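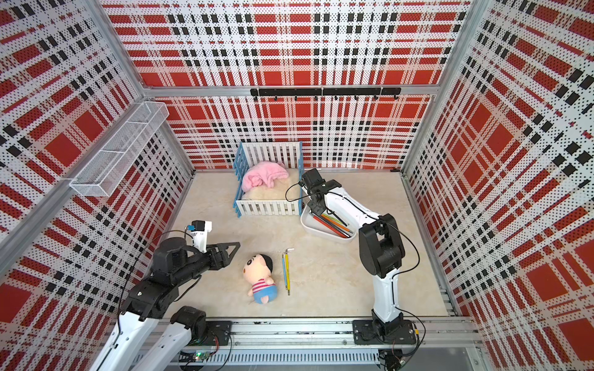 ## Budgeting for a second two-arm cell: what do people forget?

**Mingxuan Hou**, 12 November 2024

We have one cell with two arms on a shared rail and want a second for tidying tasks – pencils and hex keys into a tray, that sort of thing. Udura has quoted for the arms and grippers. I have to put the rest in one request and can't go back for more until July. What should be on the list besides the arms?

**Travik**

Wrist cameras, one per arm, plus spare cables. Price the cables separately, they are the first thing I'd run short of. Long thin items need a close view near the fingers.
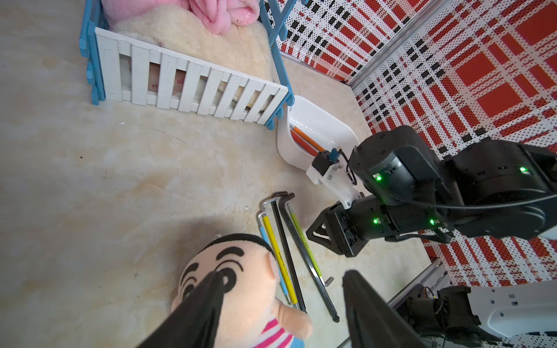
*Hex keys and a plush doll between the gripper fingers*

I would put down 400 for spare cables and brackets and another 400 for the frame, rails and wall panels. Ask Udura whether the mounting plates are in the quote. On ours they were a separate line and we missed it.

Also allow roughly 200 for props. Hex keys with coloured sleeves are easier to tell apart than plain black ones, so buy a mixed set, and get 2 of everything if both cells are meant to match.

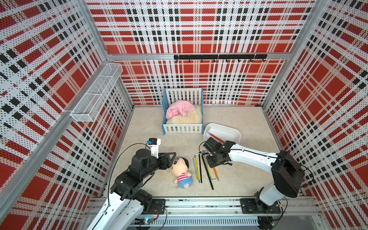 Cable duct is cheap but order it with the frame, in the same length as the base rail. If you leave it until later you will be unbolting things to fit it. Same goes for the hook bar if you want one on the back wall.

**Drultov**

Agree on the cables. Don't bother with printed wall panels unless you need the two cells to look the same. Plain ones did fine for us. I can't help with the Udura prices, we bought from Ren.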